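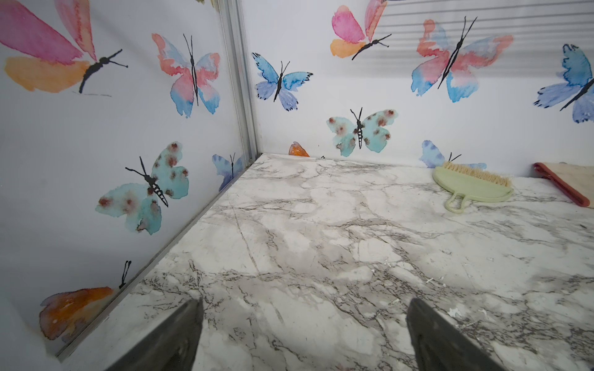

Slide 1. Butterfly panels at an internal corner, aluminium corner trim, metal strip along the foot of the left wall.

Setting out printed panels from the corner
Speaker notes, Floor Claeys
Hutaneck installers' day, Drovness, February 19, 2025

Slide 1 stays up while people sit down. Start when Ilango has closed the doors.

Opening. Subject is internal corners in small enclosures lined with a printed panel. Everything in the talk applies to plain panels as well, but a plain panel will forgive most of it. A printed one shows the setting out to anyone who looks at it. Questions on adhesives go to Rajeshwari Rao in the session after lunch. I am not covering external corners, curved walls or ceilings.

Stay on slide 1 for the first section. Point to three lines: the vertical trim where the walls meet, the narrow strip running away from it along the bottom of the left wall, and the line where the back wall meets the marble-patterned surface. These are three separate joints and they should be drawn, ordered and fitted as three separate items. On most drawings I receive they are one thick line.

Point to the butterflies near the trim. On the left wall there is a small blue-violet one low down, partly hidden. On the back wall there is a blue one with violet lower wings close to the corner. With a scattered motif of this sort there is no stripe or grid to carry round the corner, so the eye has no line to follow. What the eye does pick up is a motif cut in half against metal. Decide before cutting which motifs you are prepared to lose.

Slide 2. Terms

Text slide. Read the terms out, then move on.

Face: the printed side.
Return: the narrower of the two walls at a corner.
Leg: the part of the trim that sits behind or against the panel.
Sight line: the visible width of the trim once fitted.
Foot: the bottom edge of the panel.
Base surface: whatever the wall stands on, whether floor, shelf or tray.

Note for me: in Drovness they say "nose" for sight line. Mention it once so that nobody is lost when Rajeshwari Poojary uses it in her slot.

Slide 3. Survey

Measure the width at the foot, at the middle and at the top of both walls. Write down all the readings. Do not average them. The smallest reading governs the panel and the largest governs the trim, and if the difference between them is more than the trim can cover, the wall needs work before anything is ordered.

Check the corner for square with a proper square held at the same heights. A small enclosure is often worse than a large room here. The walls are short, so the person who built them had little to sight along, and a packing piece in the wrong place throws the whole return.

Check the base surface for level along both walls. Mark the high point. All vertical dimensions are taken from the high point.

Hayat survey form: the sheet has a single box for corner angle. Use the back of the sheet and number the corners clockwise from the door. Trinidad Layug's team already do this and their returns for re-cutting are the lowest of the crews we work with. Do not give a percentage, she has asked me not to.

Slide 4. Setting out the print

Worked case. Panel as supplied is 1091 mm wide. Return is 222 mm. The question is where to take the 222 from.

Option A, take the return from the right-hand edge of the same sheet that covers the back wall. The print then runs continuously round the corner, less the width of the saw cut and the trim. Works well where the back wall and the return together come to less than the sheet.

Option B, take the return from a second sheet and choose the part of the print that suits. Costs a sheet. Gives full control over which motifs meet the trim. Offcut is large enough to be kept for another return, provided somebody labels it.

Option C, take the return from whatever is leaning on the wall. Pause here. This accounts for most of the corners I am asked to look at.

Recommendation: A where the dimensions allow, B where they do not. With a scattered motif, lay the cut panels face up on the floor at right angles to their final position and push the edges together with the trim between them. Look at them from standing height. Look for two motifs of the same colour side by side at the joint, since they read as a printing fault. Look also for a body or a pair of antennae left on its own with the wings cut away. Shift the cut by a few centimetres if the sheet has the width to spare.

Check the direction of the print. Motifs tilted at various angles make it easy to fit a return upside down. Mark the back of every piece with an arrow pointing up before the first cut. Pencil only. Marker has come through on light-coloured sheets.

Slide 5. The vertical trim

Order of work:

Cut the trim to the height of the shorter corner reading, measured from the high point.
Dry fit it without panels. It should stand without being held.
Fix the trim to the back wall first.
Fit the back wall panel into it.
Fit the return last.

If asked why the back wall first: the return is the lighter piece and can be sprung slightly to enter the trim. A full-width panel cannot be sprung in a small enclosure, there is no room to bow it.

Allow 2 mm at each vertical edge inside the trim. Installers new to this push the panel home until it stops. It then has nowhere to go, and the first warm week shows up as a ripple next to the corner. Use spacers and take them out afterwards.

Colour of the trim. A silver finish on a white ground is the common choice and it will be seen. Go back to slide 1 if anyone doubts this. I have no objection to a visible trim. A white trim on a white printed panel rarely matches the white of the print and looks like a mistake in a way that silver does not. Clients who say they want the trim to disappear should be shown a sample in both, against the real sheet, in the room's own light.

Film. Peel the protective film back from the edges before the panel goes into the trim, and leave the middle covered until the end. Film trapped in a trim cannot be removed cleanly. I have tried a blade, tweezers and a hairdryer.

Slide 6. The foot of the wall

Two ways of finishing against a base surface: a strip, or a plain joint with sealant.

A strip covers a cut edge, takes knocks, and gives a straight line where the cut is not perfect. It also makes a ledge that has to be wiped. A plain joint is easier to clean and shows every fault in the cut.

It is acceptable to use a strip on one wall and not on the other, if the client has agreed to it and it appears on the drawing. It is not acceptable to decide on the day because the van is short of strip.

Where a strip meets the vertical trim, one of them has to give way. My preference is to run the vertical through to the base surface and butt the strip against it. A mitre is neater on paper. On site the two profiles are seldom the same depth and the mitre opens at the front.

Veined or marble-patterned base surfaces: the veining runs at its own angle and catches the eye near the edge. Do not use it as a guide for anything. A dark vein running nearly parallel to the foot of the wall will make a straight strip look crooked. Check with a rule, show the client the rule, and move on.

Slide 7. Prornard job, faults found

Keep this short. The site manager may be in the audience.

Return cut from a second sheet with a different batch number. Ground colour visibly warmer than the back wall. Replaced.
Trim cut to the taller reading. Bowed when fixed. Replaced.
Strip stopped almost 100 mm before the corner, with the gap filled in sealant. Replaced in one length.
Panel fitted tight at both edges. Rippled. Taken down, trimmed, refitted.

All four would have been caught by the dry fit on slide 5, apart from the batch number, for which there is no cure except reading the label. Ask for labels to be photographed on delivery and sent with the survey sheet.

Slide 8. Cleaning and handover

Soft cloth, warm water, washing-up liquid. No cream cleaner on the print or on the metal. Wipe down the trim and along the strip, then dry them, as drying is what stops the tide mark.

Leave the client the batch label and one offcut. If a panel is damaged later, the offcut is the only reliable means of matching the ground colour. Write the room and the wall on the back of it.

Slide 9. Discussion

Likely questions.

Can the print be matched exactly round the corner? On a single sheet, yes, less the saw cut and whatever the trim covers. Across two sheets, only if both carry the same part of the print at that edge.

Can the panel be folded instead of cut? Some sheets can be grooved at the back and folded. Ask the supplier in writing. I would not do it on a printed face.

What about corners out of square? A rigid trim takes up very little. For anything worse, correct the wall or order an adjustable profile. Hayat have promised a sample in April, Ilango Thampi is keeping the list of people who want one.

Finish on time. Rajeshwari Poojary needs the projector, and the sample corners have to go back out to the van before lunch.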